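Hard water at the Grumdale building: what the March readings show

Tenants on the upper floors have asked why kettles scale up faster than they used to and why glasses dry with a white film. The short answer is that the supply to the building changed source in the winter, and the new source carries more dissolved calcium. The longer answer follows, with what can be done about it in a shared kitchen and what is left to the building.

Hardness is a measure of calcium and magnesium in the water, expressed as the equivalent weight of calcium carbonate per liter. It has no bearing on whether the water is safe to drink. It affects how soap lathers, how quickly heating elements coat over, and what is left on a surface when water evaporates from it. A drop left to dry leaves all of its minerals behind in one spot. A drop wiped off leaves almost nothing.

The old supply came from the Baxter reservoir, which is fed by surface runoff and was always soft. Since the pipe work at Murnska, our side of the valley has been on well water. Afonso Veloso took samples at the kitchen taps on all 3 floors in March and got 91 milligrams per liter at each of them. On the usual scales this is moderately hard at most. The earlier figure was low enough that many people here had never seen scale, so the change looks worse than it is.
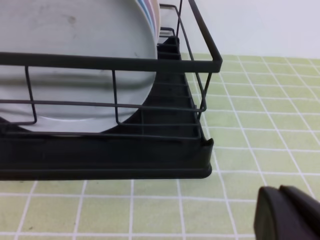 Rinsing is where most of the film comes from. Detergent residue binds to calcium and dries as a dull layer that people take for scale, although it comes off with a second rinse. Scale proper does not. If a glass clears when rubbed with a little white vinegar, the deposit was mineral. If it clears with plain warm water, the deposit was soap, and the cure is less detergent. The pump bottles at the sinks were filled for soft water and have been left at the same strength. Hard water does call for slightly more detergent in the wash, but the bottles were well over the mark to begin with.

Standing water matters too. Anything that holds a shallow pool will concentrate minerals as it dries, and each round adds to the last. Tip out trays, kettle bases and plant saucers at the end of the day. Black and dark surfaces show deposits first, stainless steel next, white plastic hardly at all. The amount is the same on each.

For kettles, the procedure is as follows. Fill to the halfway line with equal parts white vinegar and water, bring to a boil, switch off, and leave for 2 hours. Pour out, rinse, boil once with plain water, and discard. Citric acid works as well and smells less. Do not use bleach, which has no effect on scale and must never be mixed with an acid. Faucet aerators unscrew by hand and can be soaked in the same solution, though the rubber washer should come out first.

The dishwashers on the ground floor have a built-in softener with a salt reservoir and a hardness dial. The dial had been at its lowest setting and is now at 2. Salt goes in the compartment in the floor of the machine, coarse dishwasher salt only. Table salt often contains anti-caking agents that can clog the resin bed. The indicator lamp can stay on for a wash or two after filling – this is normal and does not call for more salt.
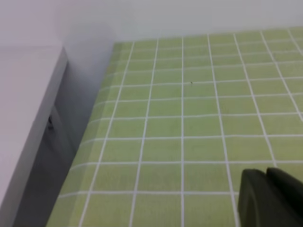
Building Services

The question of a whole-building softener has been raised. Grakico quoted for an ion exchange unit in the basement, with a brine tank and a drain connection. At the present hardness the unit would regenerate every 7 days. It would protect the water heater, which is the one appliance where scale costs real money, but it would also add sodium to the drinking supply unless a separate unsoftened line were run to the kitchens. That line makes up most of the price.

The cheaper course is to flush the water heater on a shorter interval and check the element at each flush. This has been adopted for now. The hot water will be off from 7 a.m. until noon on flush days, with a notice at the main door beforehand. Cold water is not affected. Slight cloudiness at the hot taps afterward is air and clears from the bottom of the glass upward. Cloudiness that settles downward is sediment – run the tap until it clears and report it at the front desk if it does not.

Samples will be taken again once Murnska is back on its normal routing.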